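Kit de téléopération Pernlow, version deux bras : notre essai

Acheté chez Trusgate pour apprendre à nos robots à plier du linge. Le kit comprend deux bras meneurs, une pédale et le logiciel Olvera.

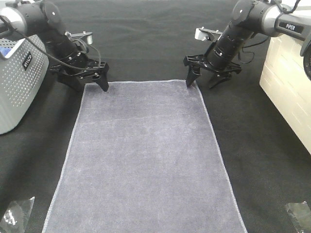
Le montage prend 40 minutes, calibration comprise. On guide les bras meneurs à la main et les suiveurs reproduisent le geste. Pour saisir une serviette par deux coins opposés du même bord, un doigt de chaque pince posé sur l'ourlet, il faut un peu de pratique. Volkan Bilgin a enregistré 60 démonstrations, dont 6 rejetées pour perte de synchronisation. 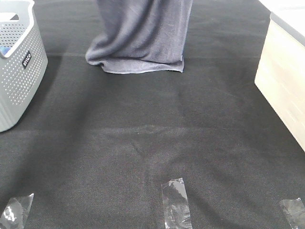 La pédale démarre et arrête l'enregistrement, mais son câble est trop court. Le retour d'effort reste faible : on règle le serrage à l'œil, surtout avec les tissus fins.
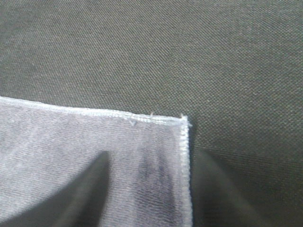 Le logiciel permet de couper le début et la fin de chaque séquence. L'export est lent et la notice n'existe qu'en anglais. Le Kornberg, que nous avions avant, était plus précis mais fatiguait vite les poignets.

Note : 4 sur 5. Nous le gardons.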